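The open day at Treltside began at ten on Saturday, and by a quarter past Ermelinda Valente had been handed a lanyard, a biscuit and a leaflet claiming the Haren system had learned shelving from 372 hours of human hands. She had spent 4 years stocking drinks in Bragança and had never been called a system.

"We start with people," said the young man from Flesoritz, bringing up the first slide. "People are the gold standard."

Ermelinda asked what the gold standard earned. He said there would be time for questions.

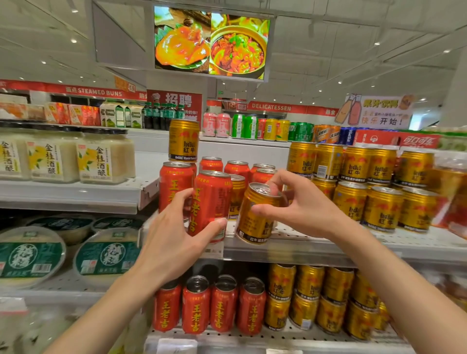 Slide one: both hands busy, herbal tea on the left, Red Bull on the right.

"He's left one on top of the tea," she said.

"Sorry?"

"A Red Bull. Sitting on a red can. My supervisor would have had a stroke."

The young man wrote this down, which worried her. She had come for the biscuits and did not want to end up in the software. He moved along to bottles and said the word "dexterity" with his eyes closed.

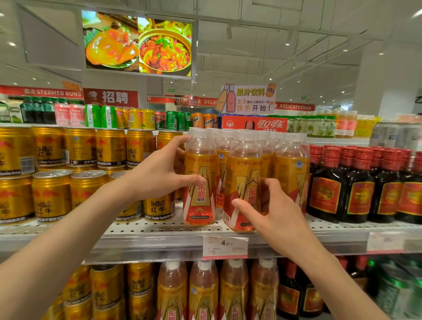 "You see how natural it is," he said.

"It's natural because he wants his lunch," said Ermelinda. "Have you put that in?"

He checked the leaflet. It listed 262 kinds of grasp and 2,000 products, and lunch was not among them. A woman in the second row asked if it could do eggs.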